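4.2 A demonstração de Flestville

A visita ao laboratório da Zuston, em Flestville, foi conduzida por Huiling Qin e ocupou boa parte da manhã. O programa anunciava uma tarefa de arrumação sobre mesa. O que nos foi mostrado primeiro, porém, foi a versão simulada, e é sobre ela que incidem quase todas as afirmações de desempenho feitas ao público (Figura 3). 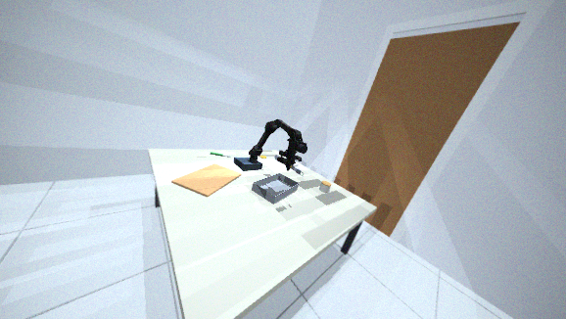

Figura 3. Ambiente simulado da demonstração: braço robótico preto, bandeja cinza e tábua de madeira sobre a mesa.

Qin referiu 1210 episódios executados nesse ambiente. Não obtivemos os registros, nem o critério pelo qual um episódio era dado como concluído. A garra paira perto da bandeja, sem objeto claramente preso, e uma imagem assim pouco diz sobre a qualidade da preensão. Perguntamos pelo atrito e pela massa atribuídos aos objetos; a resposta foi que seguiam "valores usuais".

Feng, que já havia assistido à sessão de setembro na Flerkham, registrou a mesma lacuna. Das 10 perguntas que enviamos depois da visita, 3 foram respondidas.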